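Step 4: Set the resting pose

Power both arms from the Medasari supply and bring them up one at a time, left first. Jog each gripper in until it is near the middle of the mat, then save the position – the controller file has a slot for each side. Keep joint speed at 37 until both are saved. 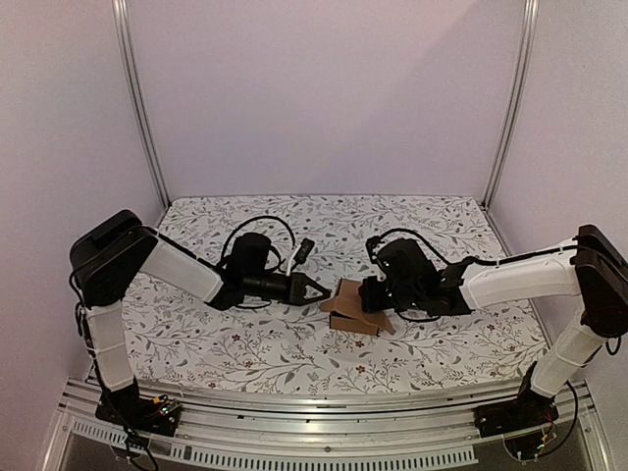 One reader wrote in to say that 37 was still too fast on the Workance firmware and that half of it worked better.

If a wrist cable pulls tight, add slack and save again.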